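July 12, 2022
by the Windlow kitchen blog

I have been putting off writing about the move, mostly because I was still eating out of boxes when people started asking. So – we left Akstead in April, and we now live in Brarnitz, which has 2,000 people, one bakery and a bus that comes when it feels like it. I love it. I also miss being able to buy a lime at ten at night, but I'm told that passes.

The biggest change has been how I shop for food. Back in Akstead I'd pop out for one thing, come home with six, and then pop out again the next day for the thing I'd forgotten. The nearest proper supermarket is now 27 miles away, so I go every other week with a list (a real one, on paper!) and a cooler in the trunk.

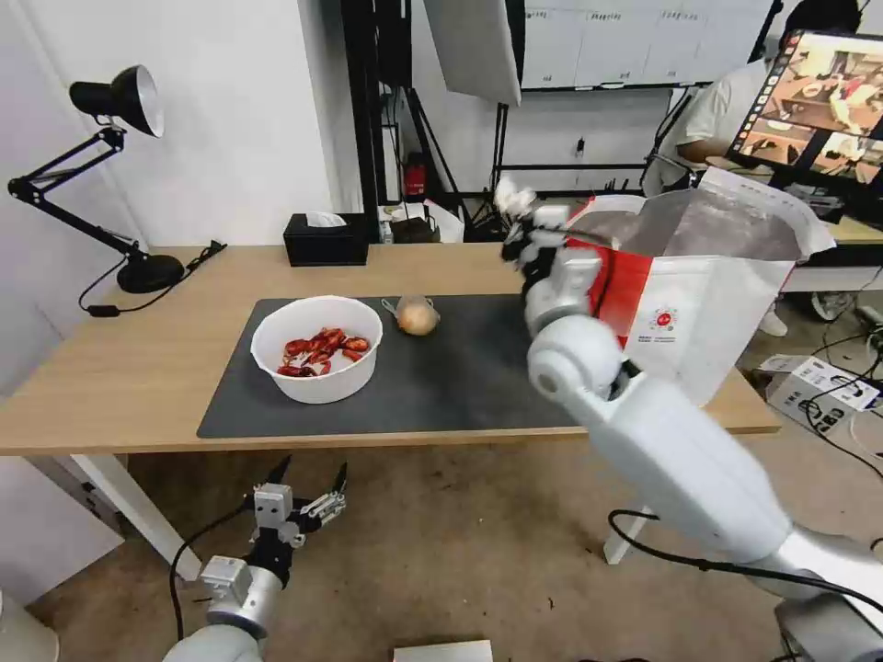
My first big trip was a disaster. I spent $130 and somehow came home with nothing that made a dinner. Three kinds of mustard, a giant tub of yogurt, no rice. We had toast four nights in a row and my husband was very nice about it, which made it worse.

Since then I've gotten better. I plan 4 dinners for the first week, the ones with fish or salad greens or anything that wilts, and then the second week is beans, pasta, eggs and whatever is in the freezer. I write the dinners on the back of the list so I can check them in the store when I start to panic in the cheese aisle.

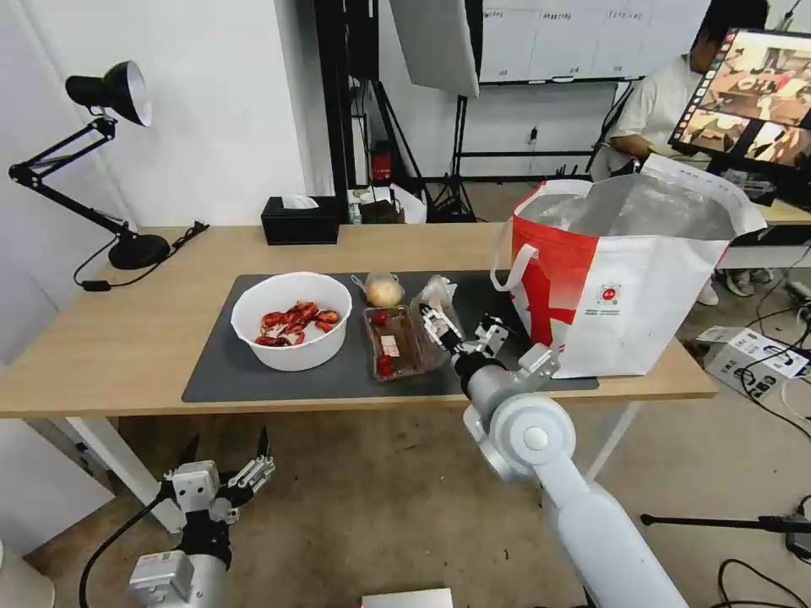
2 min read

The other thing that saved us is Maldonado, the little corner store by the post office. It's tiny and it smells like coffee and floor polish, and they'll order things in for you if you ask early enough. I was too shy to ask for the first month. Then I ran out of cumin and got brave. Now they keep a bag of the good flour back for me, and I get all the town news while I pay.

I still haven't worked out bread. The bakery sells out by nine and I am not a morning person – I've set an alarm twice and slept through it twice. I have a sourdough starter going on top of the fridge, but it looks a bit sad and I'm scared to lift the lid. If you have any tips for bringing one back, leave me a comment, and I'll let you know how it goes next time.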